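Jytte Zoëga
20 September 2022

1/ Hoy abro un hilo largo sobre una cosa pequeña: cómo aprendí a medir mi casa en español. Soy danesa, vivo en Valparaíso, y todavía escribo con el diccionario al lado. Perdonen las preposiciones.

2/ En agosto nos cambiamos a un departamento viejo en el cerro. Techos altos, suelo que baja hacia el mar, ninguna pared que forme un ángulo recto con otra. El dueño anterior me dijo por teléfono que el dormitorio era "amplio". Le pregunté cuánto. Me contestó: "Amplio, señora".

3/ En danés también tenemos palabras así, claro. Pero yo quería comprar un armario y un armario no entra en un adjetivo.

4/ Entonces llamé a Rigoberto Manríquez, maestro carpintero. En Chile "maestro" es la persona que sabe hacer, y yo el primer año pensaba que todos los que arreglaban casas daban también clases en la escuela. Lo pensé durante meses.

5/ Rigoberto llegó, miró la pared y dijo: "Aquí le falta un pelo". Yo anoté en mi cuaderno: pelo = unidad de medida. Después vinieron otras. Una pizca, un cachito, un poquitito, un dedo. Le pedí que las ordenara de menor a mayor y se rio, pero lo hizo.

6/ Según él, el orden es este: pelo, pelito (que es más que pelo, no me pregunten por qué el diminutivo agranda), cachito, dedo, dedo gordo, cuarta. De la cuarta para arriba ya se usa la huincha.

7/ Huincha. Qué palabra. Para los que no son de aquí: es lo que en España llaman cinta métrica o metro, y en otros países también flexómetro. Viene del quechua, me dijo mi profesora de español, y sirve además para la cinta del pelo y para la cinta adhesiva. "Huincha aisladora" es la que usan los electricistas.

8/ Me gusta que una palabra tan antigua esté en todas las ferreterías, en la boca de todo el mundo, sin que parezca antigua. En danés decimos "målebånd", banda de medir. Correcto y un poco triste.

9/ La primera vez que fui sola a la ferretería pedí "una banda para medir". El vendedor, muy amable, me trajo una cinta de costurera. No lo corregí. Medí el dormitorio entero con una cinta de costurera, de rodillas, haciendo marcas con lápiz en el suelo cada vez que se me acababa.

10/ Resultado: seis medidas del mismo muro, las seis distintas. La cinta se estiraba, yo me torcía y el muro tampoco ayudaba.

11/ Rigoberto midió después el mismo muro y me enseñó a hacerlo en tres alturas: abajo, al medio y arriba. En una casa vieja se trabaja con la más corta. Si uno usa la más larga, el mueble no entra y hay que cepillarlo en el pasillo, delante de los vecinos.

12/ Otra cosa que aprendí de él. El gancho de la punta de la huincha se mueve un poquito, y yo creía que la mía estaba mala. Iba a devolverla. Resulta que se mueve a propósito: cuando uno empuja contra la pared, el gancho entra; cuando uno lo cuelga del borde de una tabla, sale. Así se compensa su propio grosor.

13/ Se lo conté a mi padre por teléfono y me dijo que él lo sabía hace toda la vida. Le pregunté por qué no me lo enseñó. "No preguntaste."

14/ Ahora, la mesa. Este fin de mes estoy juntando las cosas chicas de la casa para decidir qué se queda y qué se va, y la mesa es la aduana. Todo pasa por ahí antes de ir al cajón.

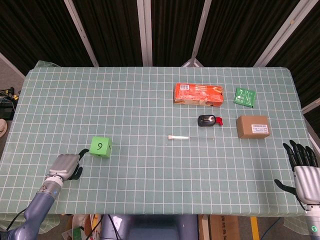

Mantel verde de cuadrícula, caja naranja y un aparato negro con su punta roja.

15/ El cajón merece explicación. En danés existe el "rodeskuffe", el cajón del desorden, donde están las pilas, los elásticos, las llaves de puertas que ya no existen. Pregunté en mi curso cómo se dice y cada uno me dio una respuesta. El cajón de sastre, el de los cachureos, el de las cosas, "el segundo".

16/ "El segundo" es mi favorita. En la cocina de mi compañera de curso el primer cajón es para los cubiertos y el segundo para todo lo demás, y la familia entera dice "está en el segundo" aunque la cosa esté encima del refrigerador.

17/ Cachureo es también una palabra de aquí. Un objeto de poco valor que uno guarda por si acaso. Y de ahí sale cachurear, que es ir a la feria a mirar cachureos ajenos para hacerlos propios. Yo cachureo, tú cachureas, él cachurea. Es regular, por fin un verbo regular.

18/ Volviendo al armario. Encontré uno en línea, modelo Wedima, de una tienda que se llama Flurnov. Bonito, puertas correderas, color claro. En la ficha ponía ancho, alto y fondo, y yo en mi cabeza tenía ancho, alto y largo. Para mí "fondo" era el fondo del mar, o el fondo de la olla.

19/ Escribí a la tienda: "¿El fondo está incluido?". Me respondieron que sí, que el fondo venía incluido, en una placa delgada, para clavar por detrás. Era una respuesta correcta a una pregunta que yo no había hecho.

20/ Así supe que el fondo de un armario es la profundidad y también la placa de atrás. Y "a fondo" es limpiar bien, y "tocar fondo" es lo que hice yo cuando vi el precio del despacho al cerro.

21/ El ancho del hueco en mi dormitorio, con las tres alturas de Rigoberto: 101 centímetros la medida más corta. El Wedima cabía con un cachito de sobra. No un pelo ni un pelito, un cachito completo. Le mandé un mensaje a Rigoberto usando la palabra y me contestó con un pulgar.

22/ Nos olvidamos de la escalera. Bueno, me olvidé yo, él no estaba. La puerta de la calle de este edificio es ancha, la escalera también, pero en el descanso del segundo piso hay una baranda de fierro que come espacio. Deja 82 centímetros. La caja del armario venía más ancha que eso.

23/ "Descanso" es el rellano, el lugar plano donde la escalera dobla. Lo llaman así porque uno descansa. Los dos hombres del camión lo usaron exactamente para eso, sentados encima de mi armario, mientras pensábamos.

24/ Solución: abrir la caja en el descanso y subir las tablas de a dos. Tardamos toda la tarde. La vecina del segundo nos sacó té y nos contó que en ese mismo lugar, cuando ella era niña, un piano pasó una noche entera. No me quedó claro si después subió o bajó.

25/ Ayer alguien me preguntó por mensaje privado por qué escribo estos hilos en español si me cuesta tanto. Me cuesta, es verdad. Reviso cada post con mi profesora o con el corrector, y el corrector me quiere cambiar "huincha" por "hincha" todas las veces. Una hincha es una fanática del fútbol. Medí el muro con una fanática del fútbol.

26/ Pero hay cosas que me han pasado solamente en español y no sé contarlas en danés. Cuando se lo cuento a mi hermana tengo que detenerme en cada palabra – maestro, descanso, cachito – y al final la historia es puro diccionario.

27/ Preguntas que ya me hicieron, contesto juntas.

28/ ¿Qué huincha compré al final? Una de carcasa, la más corta que había. Para un departamento basta. Si se mide un patio, hay que buscar una más larga, y dice Rigoberto que con la cinta ancha, porque la angosta se dobla en el aire cuando uno la estira solo.

29/ ¿Anoto en papel o en el teléfono? En papel, siempre en el mismo orden y con una letra delante: A, H, F. La H es de "højde", altura en danés. Sé que en español tendría que ser otra, porque la A ya sirve para ancho y para alto. De hecho, por eso uso la H. Es el único lugar de la casa donde se mezclan los dos idiomas sin pelearse.

30/ ¿Milímetros o centímetros? Los muebleros hablan en milímetros y los clientes en centímetros. La primera vez que Rigoberto me dijo un número para una repisa pensé que me estaba construyendo un muelle.

31/ ¿Y el gato? Muchos preguntan por el gato. Se llama Pap, está bien, duerme en la parte de abajo del armario nuevo, que era el espacio de los zapatos. Los zapatos ahora viven en el pasillo.

32/ Me falta todavía la repisa del baño. Ahí la pared es de adobe por un lado y de tabique por el otro, y el maestro la golpea con los nudillos y escucha. Me hizo escuchar a mí también. "¿Siente?", me dijo. En español se siente con el oído, eso tampoco me lo habían explicado en el curso.

33/ En danés uno oye con el oído y siente con la piel. Aquí me dicen "siento un ruido", "no te sentí llegar". Al principio lo corregía en mi cabeza. Ahora lo digo yo, y mi hermana se ríe cuando lo traduzco sin querer.

34/ Corrección al post 6: me escribe un lector de Chillán que en su casa el cachito es menor que el pelito. Le pasé la duda a Rigoberto y dice que en Chillán pueden hacer lo que quieran.

35/ Otra corrección, esta del post 7. Una lectora me avisa que su abuela llamaba "huincha" también a la tira de tela que se cose por dentro de la falda, en la cintura. Gracias, Elena, la agrego a mi cuaderno. Ya es la página de la letra H con más tachones.

36/ Y para el que preguntó por la receta de Mutum, que es como llamamos en casa al pan oscuro que hago los domingos: no se me olvidó, va en otro hilo. Tengo que averiguar primero cómo se dice aquí "surdej", y si la harina de centeno de la tienda de abajo llega esta semana.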